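Filed under: Kitchen & Home / Natural Dyeing

Dyeing cotton yellow with onion skins

Onion skins are the best place to start with plant dyes, and I will happily tell this to anyone who stands still long enough. They cost nothing, they smell like soup, and the color is gorgeous! I started saving mine in 2001, in a tiny kitchen in Nadholm, and there has been a paper bag of them hanging by my stove ever since.

What you need

Dry outer skins from yellow onions, 50 grams for every 100 grams of cloth
Plain cotton, washed well
Alum, 10 grams for every 100 grams of cloth
A stainless steel pot you don't cook in
A strainer and a long spoon

Weigh the cloth dry and write the number down. My last batch came to 753 grams, so I split it between two pots. Crowded cloth dyes in patches, and you want it to swim a little.

Mordanting

Dissolve the alum in a cup of hot water, then stir it into a pot with enough warm water to cover the cloth. Put the cloth in wet, heat it gently for an hour, and leave it overnight with the lid on. Don't let it boil. Wear gloves, and open a window while the pot is on the stove.

Making the dye

Cover the skins with water and simmer for 45 minutes. The water goes a deep brown-orange, which looks alarming the first time (keep going!). Strain out every scrap of skin, since bits left behind make dark freckles.

Squeeze out the mordanted cloth and lower it in. Keep the pot just under a simmer and turn the cloth over often. Twenty minutes gives you a buttery shade, and an hour gets you close to gold. It always looks darker wet, so pull out a corner and squeeze it hard before you decide.

Rinse in cool water until it runs clear, then hang it in the shade. I like to lay a finished piece out indoors and look at it again the next morning, when the daylight is better and I'm less in love with it.
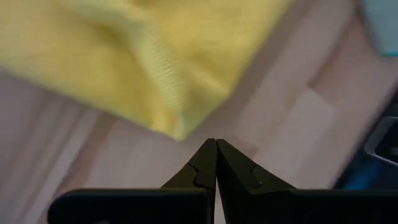

Yellow cloth on wood, fold and all.

If you'd like something greener, dissolve a tiny pinch of iron powder in a jar of water and add it by the spoonful to the used dye. Dip, look, dip again. It moves fast, and a heavy hand will take you straight to olive.

Wash your cloth by hand with mild soap and keep it off sunny windowsills. Onion yellow does fade, but you can dye it again whenever you like. I redo my napkins every April, and by then the bag is always full.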